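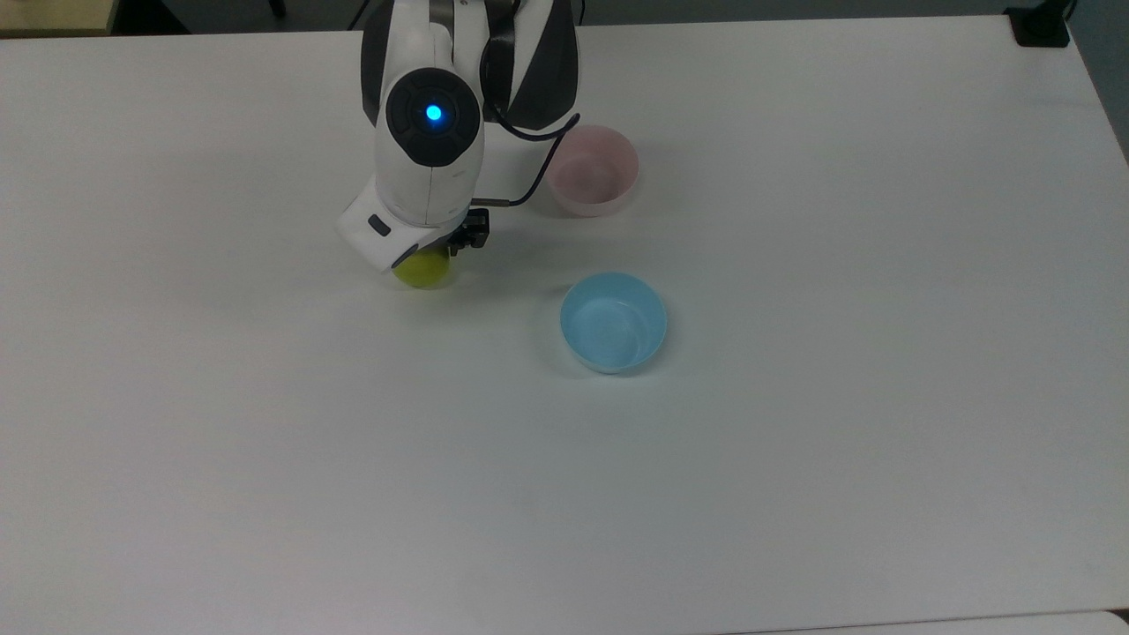 White tabletop with a small black bracket or clamp on the rim.

Flemitz Reading Rooms: progress report to the Bredine Fund
September 25, 2021
Prepared by Milagros Montoya

The grant paid for evening reading rooms at two sites, Elen and Puma. The plan was that adults who left school early would come in, borrow books and stay for a class. I said in June that I doubted the second part, and I still do.

Borrowing is fine. Elen has lent 3000 items since opening, though a good share of those are the same comics going out again and again to the same families. I would not call that adult learning, whatever the monthly sheet says.

The classes are weaker. Thirteen people signed up at Puma and six were still coming at the end of the term. Hernán Huamán, who taught it, thinks the start time is wrong for anyone on a late shift. He may be right, but we heard the same thing about the old start time and moved it once already. Elen did better on paper. Percy Sánchez marked people present if they came in at any point in the evening, so I have left his figures out until we agree on what counts.

Spending is under budget, mostly on account of the second teaching post at Elen, still unfilled. Eusebio Muñoz would like to move that money to new shelves. I am against it. We have shelves.

The reading test we bought has been given once. Scores went up a little at Puma, but the weakest readers had already left, so the rise means very little to me.

Next term: a later class at Puma, one attendance rule for both sites, and phone calls to the people who stopped coming. Aníbal Llanos has the list and will start with Puma.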